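Toy library to open an extra morning in Hurna

Families in Hurna will be able to borrow toys and games on a second morning each week from February, after the town's toy library secured the use of a larger room at the Bergeron Centre.

The library lent out 3481 items last year and has 648 families on its books, 71 of them new since the summer. Until now it has opened for one morning a week, and parents have often had to queue on the stairs.

"We had people coming over from Uvura on the bus and finding the good puzzles gone by ten," said organiser Yuk-lan Ko. "A second session should spread things out a bit."

The new session will run from 9.30am until noon. Membership stays at £36 a year per household, with up to four items allowed out at a time - jigsaws count as one item however many pieces they have. Loans last three weeks and can be renewed once by phone.

Local firm Flultlow has paid for new shelving. Donations of clean, complete toys can be left at the centre's front desk, but the library cannot take soft toys or anything that plugs into the mains. 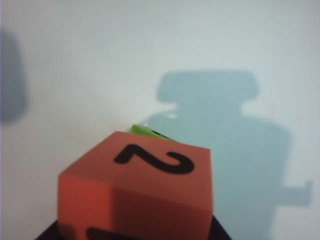
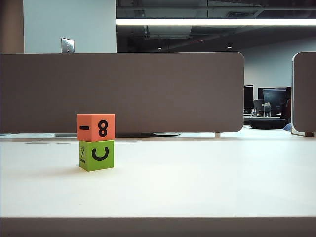
Foam cubes printed with numbers and letters.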